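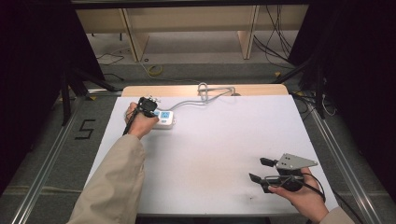
White table, power strip, beige sleeves.

2018-10-30

The photo challenge this week is "distance," and I have been fighting with it since Sunday. Stella Urio runs the thing from her blog, and she has a talent for choosing words that sound easy until you open your archive. Last time it was "quiet" and I ended up posting a parking lot.

My first thought was mountains, because everybody's first thought is mountains. I have 359 pictures in a folder called Ridge Walk, all taken on one long day in January when Anitha Subramaniam talked me into the loop above Mbwambo. She told me it was five miles. My knees put it closer to a border crossing. We started in fog, ate lunch in fog and got back to the car in fog, so what I own is 359 studies in gray with the occasional elbow.

Still, I went through them all last night with a pot of tea and a bad attitude. I kept 16. Of those, most are the same fence post, which I must have found very moving at the time. There is one I like a lot. Anitha is ahead of me on the trail in her red hat, small enough that you could take her for a berry, and behind her the slope just stops being there. I took it while pretending to adjust my camera strap so I could breathe.

My dad used to do the same. On every family hike he would stop on the steepest part to admire a view, and we would all turn around and admire it with him, even if it was a bank of wet ferns. It took me until I was 42 to work out that the man was winded. He had beautiful albums, though. Three whole pages of ferns, all labeled in pencil with the altitude.

So that's my distance, I guess: a red dot in the murk, and me doing my father's trick half a mile behind it. I thought about going with the shot from the ferry instead, the one with the gulls, but Faith Kirui already used a ferry this week and hers has better gulls. Go look. Hafþór Eskildsen did his kitchen window shot from across the street at dusk, and I'm still annoyed I didn't think of it.

For the quote, I went looking for something wise about far horizons and found a great many that belong on mugs. I'm using the one Anitha shouted back at me from the top of the second climb – "It's flat after this!" It was not flat after this.

We're going back once the weather settles, if it ever does. Felista Muli wants to come along and has already asked how far it is. I've told her to ask Anitha.

Next week's word is "corner." I have plenty of fence posts left.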